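Workshop > Builds > Laundry arm > Checks

Laundry arm, walk-round before power on
November, Bronwyn Rakena

Doing this one at the bedroom end, on shirts. Same list as the bench, comments where I had any.
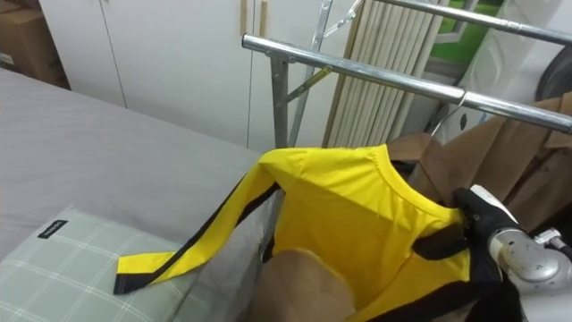
Power and stop
E-stop in reach of whoever has hands in - OK. Tested 2 times, drops out clean.
Supply fuse - OK. Spare taped inside the lid.
Mains lead routed away from feet - FAIL first go, re-run along the wall. OK now.

Arm
Base bolts - one took a quarter turn. Paint marked, check again next session.
Joint covers on, no rattle - OK
Cable slack at full reach - marginal. Tipene wants another clip before the wrist, I agree.
Speed cap 300 mm/s - OK, read it off the Quinlan controller, don't trust the sticker.

Gripper
Finger pads - left one lifting at the corner. Reglued, leave overnite.
Grip force limit - set to 37 percent. Holds a shirt. Do NOT raise it for denim without asking.
Opens on power loss - NO. Stays shut. Known, still open, Đạt has the spring kit.

Hands in the garment
One person only, other one on the stop - OK
Sleeves up, rings and watch off - I forgot the watch. Off now.
Say "in" and "out" out loud - we got lazy on this. Do it.
Fingers stay clear of the gripper side of the cloth - OK

Rack and floor
Rack doesn't tip when the arm pulls sideways - wobbles. Weight on the foot before any fast moves.
Hanger seated on the bar befor each run - OK
Cardboard kept back from the elbow sweep - close. Shift it.

Logging
Counter reset at 1000 cycles - not due.

Passed for slow runs only. Armindo to recheck cable clip and pads.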